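Let the Robot Club Go Outside

I've been hanging around our school robot club for long enough now that I own two of the T-shirts, and I have an opinion that gets me into trouble at the spring parent night every single time. I think we practice on the wrong floor.

You know the floor I mean! Foam tiles, black tape, nice even lights, walls at the same height all the way round. The kids spend the whole winter tuning a rover to run a course on that mat, and by March they can do it in 82 seconds with their eyes closed. Then competition day comes, we drive two hours, and there's the same mat in a different gym. I get why. It's fair, it's cheap to set up, and the judges can all agree on what a corner is. But I've watched kids get really, really good at a mat.

So last year Malte Lenz, who runs the club with me, talked me into a street term. No mat at all. The kids took the old Flerkden rover (the one with the chewed-up bumper, if you've been to a meet with us) and had to get it to drive a stretch of plain concrete out in the sun, following the edge of the shade. Sounds easy. I thought it would take them an afternoon and we'd have ice cream.

It took five weeks. The line follower they'd been so proud of was hopeless, and the first fix was to make it more sensitive, so then it followed everything. One of our eighth graders kept a notebook of false stops and got to 116 before she ran out of pages and started writing on the back cover. I have never seen a kid so happy to be so annoyed. She'd come in the next day with a new theory, and half the time somebody would argue with her about it, loudly, with diagrams. Try getting that out of a foam tile.

The thing I love about it is that the sidewalk doesn't care what you meant. On the mat, dark means line. Outdoors, dark can mean a crack, a shadow, a bit of junk, or the front of your own robot, and you have to sit down and decide how you'd tell those apart. That's a real question, and grown-ups get paid to work on it.

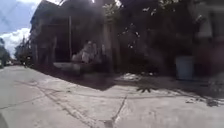

Theda Brinkmann

Look at that long jagged crack, and then at the spiky little shadow lying on the sunny part of the concrete. You and I sort those out without thinking. Now write me the rule for it in words a twelve-year-old can turn into code, and remember the leaves or stones or whatever they are off to the right.

I know the arguments against. The mat kids place higher, and a trophy helps when you're asking for money. We asked for 2000 dollars this year and I did have to explain the lack of trophies (I brought the notebook, they liked the notebook). Some parents also worry that beginners will get discouraged, and sure, a few did. We lost two kids to chess. So I'd keep the mat for the first term, when you just want something to move and everybody to clap.

After that, though, please, take them outside. Malte wants to try gravel next. I've asked him to let me finish sweeping out the wheel hubs first.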